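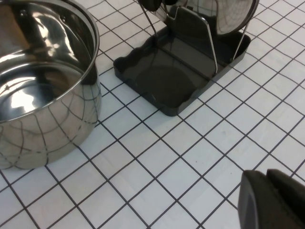

Truritz: Putting a Lid on a Pot
Project report, Jul 2, 2019

Our project was to program a robot arm to take a lid from its holder and put it on a steel pot. Gun-woo Shin wrote the control program and I did the camera work.

The pot was harder than we expected. Polished steel

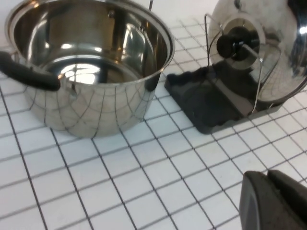
reflects the grid lines on the table, and our edge finder took them for the rim. We changed a filter and trained again on 260 pictures.
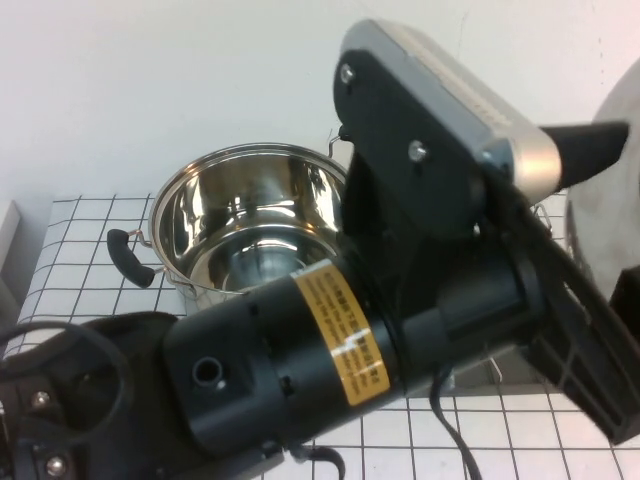 Results

Of 21 runs, 19 ended with the lid on the pot.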